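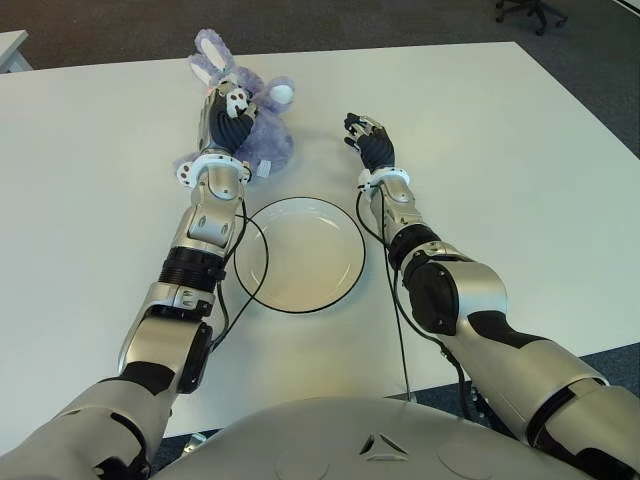 A two-armed robot at Braltstead holding a plush bunny beside a plate.

Automation at Braltstead

Automation at Braltstead refers to the gradual introduction of two-armed robots at the Braltstead returns center, a site that sorts, checks and repacks household goods and soft toys sent back by online shoppers. The robots are supplied under the product name Flinano by the engineering firm Derkent. The program has been presented by the company as a success, although several of the claims made for it have not been independently checked.

Background

Before the program began, returned goods at Braltstead were handled entirely by hand. A worker opened the parcel, looked over the item, decided whether it could be resold and placed it in the correct bin. The center handled 3,000 items on an ordinary day, and turnover among sorting staff was high. Management described the work as repetitive and hard to recruit for. Former employees have pointed out that wages at the site had been flat for years, a matter the planning documents for the program leave out.

Operation

Each Flinano unit works at a table and has two jointed arms ending in fingered hands. The robot picks up an item, turns it for inspection and puts it down in a marked area. Plates, mugs, stuffed animals and small boxed goods make up most of its assigned work. Clothing, glassware with stems and anything in a torn bag are still sent to human sorters.

Derkent's sales material describes the units as "self-directed." In practice each one needs an attendant, who clears dropped items, resets the arms after a stoppage and settles cases in which the robot cannot reach a decision. One attendant covers 6 tables. The original proposal had called for one person to oversee the whole floor, and no date has been given for reaching that goal.

Output

The company states that a Flinano table processes 800 items per shift. The figure counts every item lifted, including those later passed to a person for a second look. Staff at the repacking line have said that soft toys often come through with the tags folded under and must be straightened by hand, work that is recorded under repacking and does not appear in the robot's totals. No comparison with the earlier manual process has been published on equal terms.

Effects on staff

The center employed 60 sorters when the first tables were installed. The company has said that no one was dismissed because of the robots. Sorters who left were not replaced, however, and temporary contracts were allowed to run out in January. The remaining sorters were offered training as attendants, a job with a new title and, in most cases, the same pay.

Opinions of the new work differ. Attendants report less lifting and fewer sore wrists. They also describe long stretches of watching followed by several stoppages at once, and a pace set by the tables. Breaks, which sorters used to take together, are now staggered so that the floor is always covered. Some of the more experienced workers have complained that their judgment about fabrics and hidden damage is used only when the machine fails, and that newer staff have few chances to learn it.

Criticism

The labor writer Rostislav Charvát has argued that the program moved work around the building and then counted only the part that had left. He has also questioned the use of demonstration runs, in which a robot handles a few familiar objects on a clear table, as evidence of how it would cope with a full day of mixed returns. Derkent replied that demonstrations are meant to show what the hands can do and are not offered as a measure of output.

Plans to extend the program to the evening shift have been announced twice and postponed both times.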